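Workplace Care and Shared Desks
Course handout, Unit 4: Cleaning and resetting a desk surface

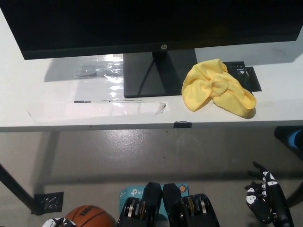
Shared desks are now the usual arrangement in the Clatus building and in the two upper floors at Wukumthorpe, and students on this course will be assessed on their ability to return such a desk to a usable condition between one occupant and the next. The unit deals with light-colored tabletops, which show wear sooner than dark ones. A white top with scuffs and marks on it, a crumpled scrap of clear tape near a sheet of plastic film, and a yellow microfiber cloth bunched up partly over a flat black pad together present most of the decisions covered in these notes: what to lift, what to leave, what can be cleaned, and what must be reported. Students should read the whole handout before the practical session and bring it with them.

4.1 Terms used in this unit

Clearing means removing items that do not belong to the desk. Cleaning means removing soil from the surface. Resetting means returning the permanent items to their agreed positions. The three are recorded separately on the desk sheet, and a desk that has been cleared and cleaned has not been reset until the monitor, the pad and any other fixed items are back in place.

A scuff is material left on the surface by something else, such as a shoe, a rubber foot or a box corner. A scratch is a loss of material from the surface itself. A scuff can often be removed. A scratch cannot, and rubbing at one tends to dull the finish next to it. When in doubt, draw a clean fingertip lightly across the mark. An edge that can be felt usually indicates a scratch.

4.2 Clearing

Begin at one end of the desk and work toward the other. Loose scraps, labels and pieces of tape go directly into the waste bin. Papers with writing on them are never thrown away by the person cleaning – they are placed in the tray for room 602 and noted on the sheet.

Marks and tape that have been put down on purpose require more care. A line of tape running across a tabletop may show where one working area stops and another starts. A strip folded over the front edge may be a position marker, or it may be covering a chip in the edge. Neither should be lifted without checking the desk plan. If the plan does not mention the tape, leave it where it is and write its position on the sheet.

4.3 Plastic film

Film is used to protect part of a tabletop from adhesive, ink and liquids. Most of the film on desks in this program is supplied by Greenberg in rolls and is cut to size by the user. It is treated as part of the desk until the desk plan says otherwise.

Creases and bubbles do not in themselves mean that the film has to be replaced. They do make it harder to clean, as dust settles along the folds and a cloth dragged across a raised bubble will stretch it further. Wipe film from the center outward with light pressure, holding the near edge down with the free hand. Replace the film if it is torn, if liquid has gone under it, or if it lifts so far that a keyboard or notebook will not sit flat.

To remove old film, raise one corner and pull it back low over itself, slowly. Pulling straight up leaves more adhesive behind. Any residue is treated with the method in 4.5.

4.4 Microfiber cloths

The course uses four cloth colors. Yellow is for desks and other hard furniture, blue is for glass and screens, green is for kitchen counters, and red is for restrooms. Cloths do not change use during a shift, even when they appear clean.

Fold the cloth in half and in half again before starting. Folded in this way it gives eight faces, each of which can be used in turn as the previous one becomes soiled. A cloth used in a ball touches the surface unevenly and leaves streaks, and there is no way to tell which part of it has already been used.

A cloth is not left on the desk at the end of the task. It goes into the wash bag if used, or back on the cart, folded, if not. Wash at 60 degrees Celsius without fabric softener, which coats the fibers and reduces their ability to pick up dust. Do not wash microfiber with cotton towels.

4.5 Cleaning a white tabletop

1. Move the pad and other light items to the part of the desk that will be cleaned last. Do not stack them on the base of the monitor.
2. Dry-wipe the whole surface to remove dust and grit. Skipping this step is the most common cause of fine scratches.
3. Spray diluted Remov onto the cloth, never onto the desk. Two sprays are enough for a standard top.
4. Wipe in straight, overlapping strokes from the back edge to the front.
5. For scuffs, hold the damp face of the cloth on the mark for a short time, then rub along its length. Stop after three attempts and record the mark.
6. For adhesive residue, use the plastic scraper almost flat against the surface, followed by a damp wipe. Metal blades are not permitted.
7. Wipe the front edge and its underside, where hands rest.
8. Dry with a clean face of the cloth.

4.6 Around the monitor

The monitor is not lifted or turned during routine cleaning. Wipe up to the base on all sides, then wipe the top of the base, where dust collects on a broad flat stand more than on any other part. Cables running down the stand are wiped by closing the cloth lightly around them and drawing it downward, without pulling at either connector.

The screen is cleaned only when it is switched off, with a dry blue cloth. Remov is not used on screens. Fingerprints that remain after dry wiping are reported on the sheet.

4.7 Floor check

On polished concrete, fallen tape and film offcuts are easily missed in the glare of overhead lighting. Stand to one side of the reflection and look again before signing off the desk. Clear film on a smooth floor is a slip hazard and must be picked up at once, by hand.

4.8 Resetting and recording

Return the pad to its position, check it against the desk plan, and complete the sheet. The sheet asks for the desk number, the items removed, any tape or film left in place, marks that could not be cleaned, and the time finished. Entries should be short and exact: "scuff, front left, not removed" is acceptable, while "desk a bit marked" is not.

Practical assessment

Each student will reset one shared desk in room 135. Work is marked on the condition of the surface, the handling of cloths and the accuracy of the desk sheet. Sheets are collected at the door.

Reading for Unit 5: Storage drawers and under-desk cable trays, sections 5.1 to 5.3.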